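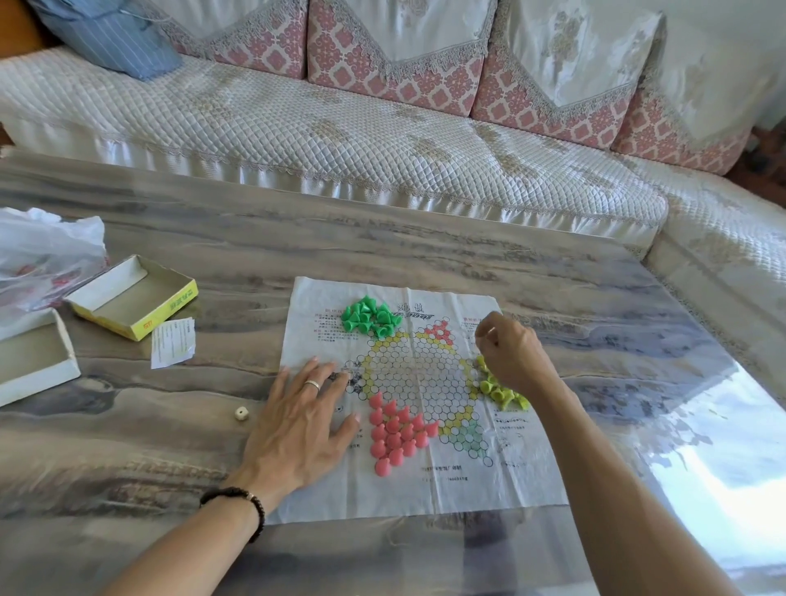
A reader in Marham writes that the group she wanted to join was listed as open all year, and she got there to find it had stopped taking names in October. We hear this often enough that it now comes first.

When can I join?
Groups take new players from January through the end of October. After that the tables are fixed until the new year. If your town's page still says "open" in November, it is out of date - send us a note and we will fix it.

Do I need to know the rules?
No. Every meeting has a table for learners. Rules for Chinese checkers, dominoes and cribbage are on the downloads page.

Where do the groups meet?
Marham, Jisteo and Nyamweya each have a weekly group. Civudby meets every other week, upstairs, and there is no elevator. Check the town page for the address before you set out, as Jisteo has moved twice.

What does it cost?
Your first visit is free. After that it is $11 for the season, paid at the door in cash or by check. Children under 12 don't pay but must come with an adult.

Can I bring my own game?
Yes. Put your name on the box. We have 242 games in the shared library and unmarked boxes tend to end up in it.

Can I borrow a game?
Members can take one game home for up to 19 days. If pieces are missing when you open it, write that on the card inside the lid. You won't be charged for pieces that were already gone.

How many people can sit at a Chinese checkers table?
Two, three, four or six. Five can play but one person has no opponent across from them, and most groups would rather split into a two and a three.

Is there a mailing list?
Yes, one for each town. Notices go out the day before a meeting. Cancellations for snow are posted on the town page by 3 p.m. and are not mailed.

Last updated January 12, 2016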